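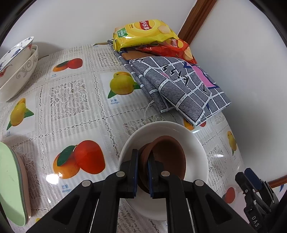
**Tevimley council agenda binder, 2020 edition**

Holds a full meeting packet of up to 463 sheets, with 20 tabbed dividers for minutes, ordinances, budget items and public comment. The cover has a clear pocket for the roll call sheet.

- Rings: three, locking
- Spine label: city or town name, up to 90 characters
- Made by Dinov

Orders for the April budget hearings close when stock runs out - nearly 1,985 binders are left. Town clerks can ask Vilmos Halász for a purchase order form.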